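Sunel Bars: simulated pick episodes, two arm controllers, one gripper

Version 2, released 2020-06-23
Maintained by Calum Pollock and Lachlan Matheson, Neltine

What this is

A set of simulated pick attempts with a single arm and a two-fingered gripper. We made it to compare two controllers, called Tuvel and Ogilvie in our code, on the same task in the same room. The arm, the gripper, the table and the objects are the same for both controllers. Everything here is rendered. There are no recordings from a real arm in this release.

The set has 774 episodes. Of these, 312 were run with Tuvel and the rest with Ogilvie. The numbers are uneven because the Tuvel runs took longer and we ran out of machine time in April. If you want a balanced comparison, use the list in splits/paired.txt, which matches each Tuvel episode with an Ogilvie episode that has the same start state and the same target.

Setup

The arm is black and stands on a light gray base near one corner of a gray table. The work area holds three long striped bars and one red block. The bars are the targets. The red block is an obstacle and is never picked.

Each episode names one bar as the target. We call them rear, middle and front, with front being the one nearest the red block. These names describe where the bars are at the start of an episode. They don't change if a bar gets pushed out of order. 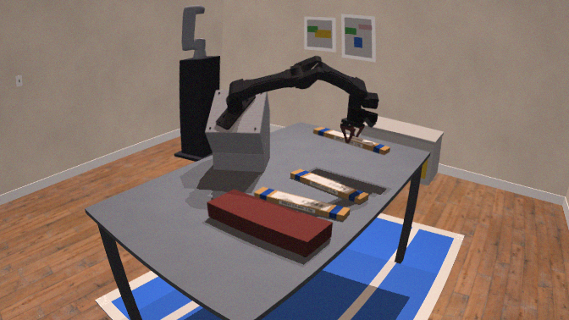
Figure 1. Side view. Gripper open over the rear bar.

The rear bar is the easy target for both controllers. The front bar is harder, as the fingers have to come down close to the back of the red block. Most of the difference between the controllers shows up there, and we suggest reporting results per bar. An average over all three hides most of what you would want to know.

The room is fixed. Wall pictures, cabinet, rug and wood floor are in every episode and are not randomized. If you train a policy on these images, don't expect it to carry over to another room.

The two controllers

Tuvel is a joint-space controller. It takes a target pose, solves for the joint angles once, and follows a smooth path to them. It does not correct for the bar's position after the path has started. It is slow near the end of the path, on purpose, and we left that setting alone.

Ogilvie works on the gripper pose directly and corrects as it goes. It reads the object state at every control step. That makes it better at dealing with a bar that has been nudged, and it also makes it jumpy when the wrist is close to a joint limit. You will see small back-and-forth motions in some of the front bar episodes. These are in the commanded actions too, so they are not a playback problem.

Both controllers get the true object state from the simulator. Neither one uses the cameras. The images are saved so that people can train and test their own policies against the same start states.

Gains for both are in config/controllers.yaml. Alasdair Mackay tuned Ogilvie and Lachlan Matheson tuned Tuvel, each with the same amount of time and the same practice start states. The practice states are not in the release.

Cameras

Every episode was rendered from a side view and a high view. The side camera moves a little from one episode to the next, so the table edge and the legs won't land on the same pixels. The high camera also moves, and in some episodes it looks down at a steep enough angle that the wall takes up a good part of the picture. Camera poses are saved per episode. Please read them from the file and don't assume a default.

The high view is better for checking how the bars line up with the fingers along the table. Its weak point is that the arm gets in the way.
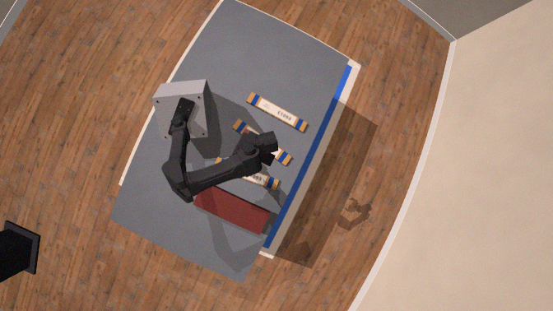

When the gripper is over the middle bar, very little of that bar may be left in view, and the forearm can cover part of the front one as well. We thought about dropping these frames and decided to keep them. A policy that only sees the high view has to deal with this, and it seemed wrong to make the task look easier than it is. The field target_visible gives the share of target pixels that are not hidden, from 0 to 1, so you can filter if you need to.

The side view has the opposite trouble. You can see the gap between the fingers well, but depth is hard to judge, and it takes a careful look to tell which bar the gripper is above. Our own labelers mixed up front and middle often enough that we stopped using hand labels for the target. Target labels now come from the simulator only.

We tried both views on a small image policy before release. With the side view alone it did well on the rear bar and poorly on the front one. With the high view alone the scores were closer together and lower overall. Using both was best. This was a quick test with one training run each, and we would not put much weight on it.

What counts as a success

A pick is a success if the target bar is held clear of the table for two seconds and the red block has not moved. Touching the red block without moving it is allowed. Moving another bar is also allowed, but it is flagged in the field other_moved.

We used a looser rule in version 1, where the red block could move. Results from the two versions can't be compared on the front bar. On the rear bar the rule makes no difference that we could find.

Each failed episode has one of these reasons:

miss: the fingers closed and the bar was not between them
slip: the bar was lifted and then lost
block: the red block moved
limit: the controller stopped at a joint limit
time: the episode ran out of steps

Only the first reason is saved. If the gripper moved the red block and then missed the bar, the episode is marked block.

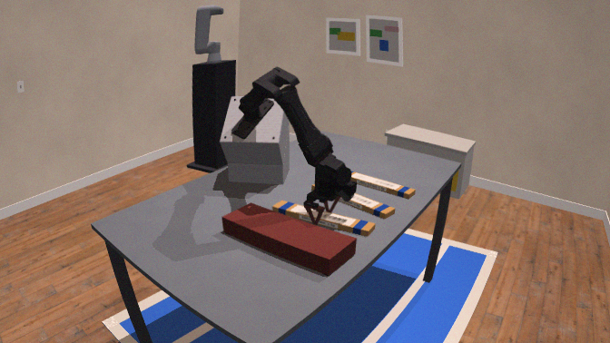

Files

episodes/ has one folder per episode, with states, commanded actions, contacts and both image streams.
splits/ has train.txt, test.txt and paired.txt. Each line is an episode name.
config/ has the controller gains, the gripper settings and the scene file.
tools/ has a viewer and the script that computes the scores.

States and actions are saved at every control step. Images are saved at a lower rate. Use the field step_index to match them up. Don't match by file order, since the first image is written before the first action.

Finger opening is saved in meters and is the full distance between the two fingers. In version 1 it was the travel of one finger. If your openings look twice as large as before, this is the reason.

Known problems

We removed 73 episodes before release because a bar had sunk partly into the table at the start. Their names are in config/removed.txt in case you have an older copy. The counts given at the top do not include them.

In 11 of the remaining episodes the contact record has a gap of one or more steps. The states and images are fine. These are listed in config/contact_gaps.txt and none of them are in the test split.

The print on the bars is small and often can't be read, depending on the camera pose. It should not be used to tell the bars apart. Use the object IDs in the state file.

Shadows from the arm fall across the table and sometimes over the objects. A simple color threshold for the red block will give a shape that is too small in those frames. Use the saved masks if you need its outline.

Slips are probably less common here than they would be with a real gripper. The contact model is stiff and friction is the same all over the fingers. We would trust the ordering of the controllers on miss and block more than on slip.

Choosing a controller to start from

If you only need a baseline and your start states are clean, use Tuvel. It is easier to read and its failures repeat, so you can run one again and get the same thing. If bars may be pushed during the approach, use Ogilvie and keep the approach height as it is in the config file. Lowering it saves a little time and brings the block failures up on the front bar.

The approach height is shared by all three targets. We tried setting it per bar and went back to one value, mostly to keep the comparison simple.

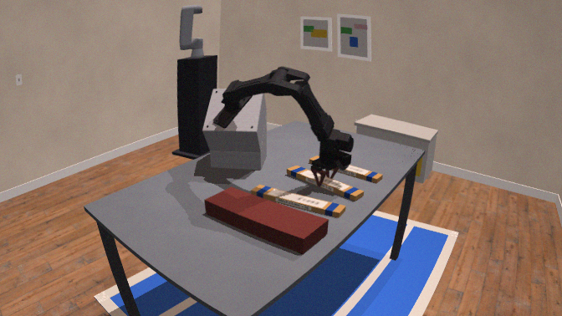 Annag Lennox asked, after reading a draft of this card, whether a single approach height was fair to Tuvel, given that Ogilvie can still correct on the way down and Tuvel can't. In her view a higher start would cost Ogilvie nothing and give Tuvel a longer straight drop, and she wanted to see it tested before anyone quoted the front bar scores.

We agree that it should be tested. The scene file has a setting for it, approach_z, and the runs are planned for the next version. Until then, please state the approach height along with any front bar result.

Changes from version 1

Red block must stay still for a pick to count.
Finger opening is now the full distance.
Target labels come from the simulator.
Added paired.txt.
Fixed a wrong sign in the saved wrist angle, found by Gillespie Pollock.

Use and contact

The data and tools are free for research and teaching. The license text is in LICENSE.txt. If you find a bad episode, send its name and the step where it goes wrong to Calum Pollock at Neltine. A screenshot from the viewer helps, but the episode name is the part we need.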